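Progress Report to the Nerville Fund
Project: Home Laundering and Garment Life
Prepared by the Doltatia Textile Reuse Office, Rindavthorpe
29 Mar 2025

1. Status

The project measures how household washing affects the usable life of secondhand knitwear. Intake is closed. A total of 3238 garments were received through the Kun and Rindavthorpe drop-off points, and all have been entered in the register. Wash testing is on schedule. The household survey is behind schedule for the reasons given in section 4.

2. Intake and grading

Each garment is graded on entry for fabric type, seam condition, color loss and pilling. Striped knits are recorded as a separate class. Dye transfer from dark to light bands is easier to score on them than on solid colors, and twisting of the fabric can be read from the angle of the stripes. 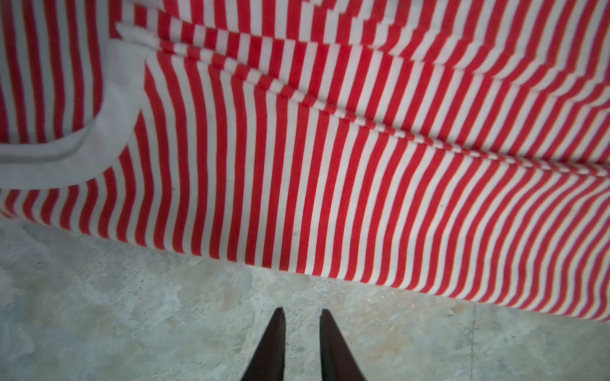
Striped knit class, red and off-white.

Grading rules were revised once during the period. The earlier rule scored the body and the trim together, which hid cases where the trim had discolored and the body had not. The two are now scored on separate lines. Garments graded under the earlier rule have been regraded.

3. Wash testing

The test load is washed at two settings, with the same detergent dose in each. One group is tumble dried and the other is line dried. Length and width are taken before the first wash and at fixed intervals after it.
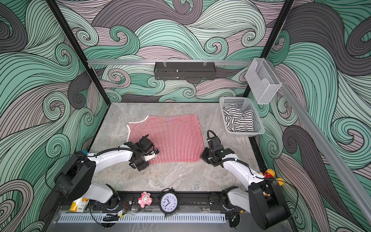 Shrinkage figures depend heavily on how the fabric is laid out before measurement. A knit that is pulled by hand while being straightened will read long, and the error can exceed the shrinkage from a single wash. The procedure therefore calls for a flat surface and no stretching. A folded or bunched corner, like the lower right one on the red-and-white piece, has to be opened out before a width is taken. Repeat readings that differ by more than the allowed margin are discarded and the garment is measured again after resting.

4. Household survey

The target is 1000 completed forms. Return rates in Kun stand at 70 percent of forms issued, against 50 percent in Rindavthorpe. The Rindavthorpe forms went out late because of a printing error in the question on drying methods. Reminder letters have been sent.

5. Measuring surface

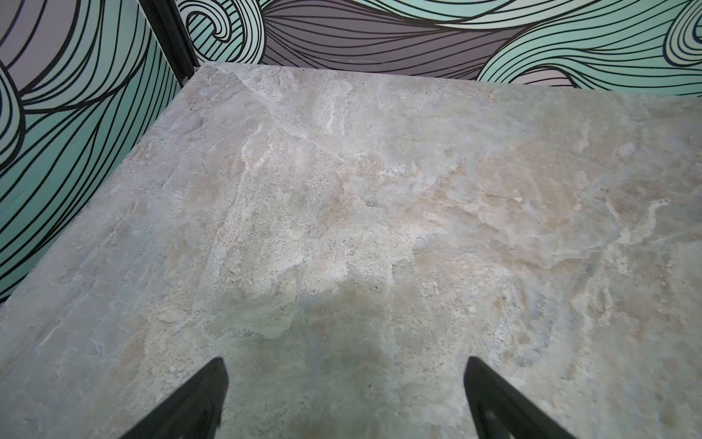

Stone-patterned tabletop, mottled gray and beige.

Surface cleaning between batches is now part of the written procedure. Lint left from a previous batch affects the pilling score.

6. Budget and next steps

Spending is within the approved plan. Savings on transport have been moved to survey postage, as agreed. Wash testing will continue through August, and the shrinkage tables will be supplied with the next report. Approval is requested to extend the survey closing date to match.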